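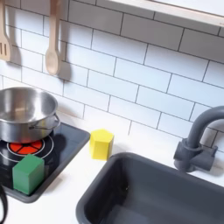
Brekke 200 Grout Sealer: Long-Term Review

December 29, 2018
By Fiona Baird

The Brekke 200 is a water-based penetrating sealer for cement grout. It comes in a squeeze bottle with a screw-on brush tip. I applied it in October to a kitchen backsplash, a shower stall and a short run of floor tile by the back door, all grouted with the same sanded mix. The comparison product was Drumari Clear, which I have used for years.

Application

The brush tip is stiff and slightly wider than a standard joint. On wall tile it carries a bead well if the bottle is kept below 45 degrees. Above that it floods. Wipe the excess within five minutes. Residue left on glazed tile dries to a haze that plain water will not remove, and I had to go back over one corner of the shower with a nylon pad.

The label asks for two coats, one hour apart. Unsealed grout in the shower took a third before it stopped absorbing.

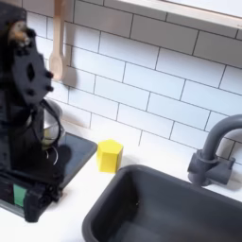 Drumari needs only two on the same grout but has a strong solvent smell and a longer wait between coats. The Brekke smells faintly of glue and clears in an afternoon with a window open.

Stain resistance

I put coffee, olive oil and mustard on sealed joints and left them for 100 minutes before blotting. Coffee lifted completely from both products. Oil left a faint dark spot on the Brekke joint that faded over two days. Mustard stained both, the Drumari slightly less.

Water still beads on the backsplash and in the upper half of the shower.
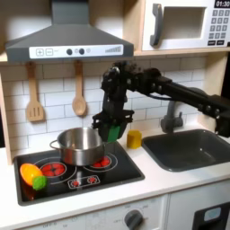
On the floor it stopped beading after five weeks. Foot traffic and a wet mop are hard on any sealer of this type, and the label does say to recoat floors twice a year. I would plan on more than that.

Color change

None on light gray. On a dark sample board the joints dried a shade deeper and stayed that way. Test a hidden joint first.

The bottle

The cap does not seal once the threads are coated. Mine had skinned over by the second month, with a third of the contents left.

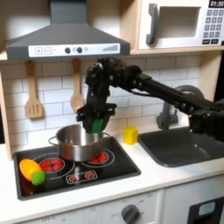

Decanting into a small glass jar and using a separate brush solves this. The supplied tip can be washed in warm water if you get to it the same day.

Verdict

Good on walls, adequate in showers, weak on floors. For a backsplash I would buy it again. For an entryway I would stay with Drumari.

Comments (3)

tilerdad: Same problem with the cap. I store mine upside down in a jar.

M. Kolia: Did you try it on epoxy grout?

Fiona Baird: No. Epoxy grout does not absorb it, so there is no point.

Search reviews
Enter keyword
Go

This site uses cookies. By continuing to browse you accept our cookie policy. OK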